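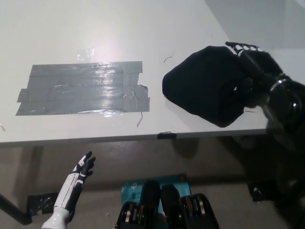

I've been through a lot of gray duct tape in my life (three kids' worth of cardboard castles, one very sad kayak) and I'm picky about it, so when the Wedullow roll kept popping up in my cart I finally caved and bought two. The first one went straight onto my white work table and I've been tearing strips off the second ever since.

First thing, it tears by hand! No scissors, no teeth. You do get raggedy ends, and if you want a crisp edge you'll need a blade, but for patching I couldn't care less. I like to lay strips side by side with a good overlap and build up a block, and this stuff sticks to itself beautifully. Press from the middle out or you'll end up with wrinkles, and they show, because the finish is really shiny. Under a ceiling light it flashes silver at you. My sister-in-law Noelia Lozano thinks that's ugly and swears by the Mekonnen matte kind, which costs more and fights you when you unroll it.

It's also happy going over an edge, though for table edges I still reach for black tape. Just looks neater to me.

My gripes: the skinny slivers that peel off when you tear crooked, which end up everywhere, and the fact that any gray tape on a white surface makes every stray hair and bit of fuzz around it stand out. I keep an old navy cloth close by and wipe down before I stick anything.

I had a test strip on the porch rail last July with their older version and the corners lifted in 23 days. I'll try the new one out there this summer and update this.

Four stars, and I've already ordered more.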